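Capstone thread: grasp planner drops thin-walled cartons

tkessler_me
Second-semester capstone, four people, parallel-jaw gripper, household sorting task. The planner is a port of Fimlow with our own scoring layer. On rigid parts we are fine. On retail cartons the success rate falls to 60 percent, and most failures are slips in the first second of the lift. We have 2167 logged grasps. Looking for opinions before we spend March rewriting the scorer.

ohmslaw_
What closing force, and is it constant? Cartons buckle in the middle of a panel long before they buckle at the corners. If the scorer only rewards centering, it is sending you to the weakest spot.

tkessler_me
Constant, 10 N. Centering has the highest weight, yes.

Aishwarya Sundaram
I mentored a team with the same symptom last year. Two things to check: pad material and clutter. Our team trained on single objects on a bare bench and then tested on soft bedding with neighbors touching. Contact estimates were off by 6 mm on the soft surface and the planner had no idea.

tkessler_me
We moved to cluttered soft surfaces two weeks ago. Typical layout now is a striped fleece with mixed packages, the target in front, textured blue pads on both fingers:

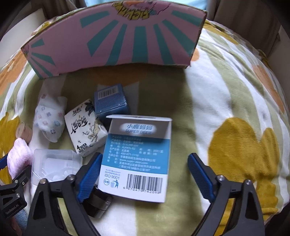

Does the scorer need to know the surface is soft?

Only if it uses the surface plane as a height reference. If grasp height comes from the object's own segmented points, the compliance of the fleece mostly drops out.

gripfail
Disagree with that last part. The object tilts when the first finger touches, and on fleece it keeps tilting. Segmented points are stale by the time the second finger arrives. Skernance handles this with a re-plan at first contact. We used it for the regional and it cost us cycle time, but slips went down.

ohmslaw_
Re-planning at first contact needs a contact signal you trust. On a student budget that is motor current, and motor current on a cheap drive is noise. I would fix the weights first. Lower centering, add a term for distance to the nearest vertical edge, rerun the logs offline.

gripfail
Offline rerun tells you which grasps change. It does not tell you if the new ones hold.

ohmslaw_
Agreed, but it is one evening of work. Adding a contact trigger is most of a month.

Aishwarya Sundaram
Also label empty and full cartons separately. A box with nothing in it fails differently and the two get averaged together. Kolář has a short writeup on force ramps for this - start low, step up during the lift.

tkessler_me
Logs do not record fill state. Can add it from here on. Weights first, then the ramp. Nekance drivers allow force updates mid-motion, so the ramp should not need new hardware. Will post the offline numbers when they are done.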